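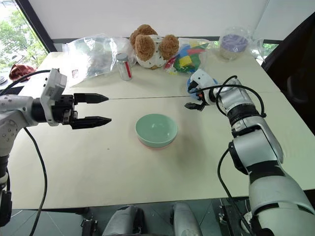 Jastunthorpe, 13/09/2025

Figure 1. Work surface with the mint-green bowl stacked on the pink bowl.

3.2 Nesting of bowls and the visible rim

The second part of the study concerns how shallow tableware is stored and how far a stacked bowl can still be recognised by colour. Household guides usually advise nesting by size, with the largest item at the bottom. They say little about bowls of similar size, where the order is a matter of habit and the lower bowl may be hard to tell apart once it is covered.

We therefore considered stacks of 2 bowls only. In Figure 1 the upper bowl is mint green, with a smooth, glossy interior and a shallow, wide rim. The pink bowl beneath it shows only as a thin pale band along the bottom edge. We call this band the residual edge. It is the sole cue to the colour of the lower bowl, and it depends on viewing height: a person seated at a table will in general see more of it than a person standing over the same stack.

The table surface was chosen for its low contrast with pale tableware. It consists of two cream panels set against each other, and the seam between them runs across the middle as a thin dark line. Verbruggen had proposed covering the seam with a cloth. This was rejected in May, as a cloth adds folds and moves under the bowls — a larger disturbance than the line itself. Faint scuffs on the panels were left as they were.

Stacks were coded by Prins and Verbruggen separately, using the Drerilness scheme, in which each bowl is entered by position and then by colour. A stack was marked as readable if both coders named the lower colour without lifting the upper bowl. Of the 107 stacks coded, 2 were set aside owing to incomplete entries. The remaining entries were added to the Clikari tableware list, which holds over 4,000 records from earlier work on kitchen storage.

The scheme does not record the finish of a bowl. Michiels treats gloss as a separate variable, on the grounds that a bright interior draws the eye away from the rim. We have not followed this practice here, but the point is taken up again in Section 4, where mixed stacks of matt and glossy bowls are compared.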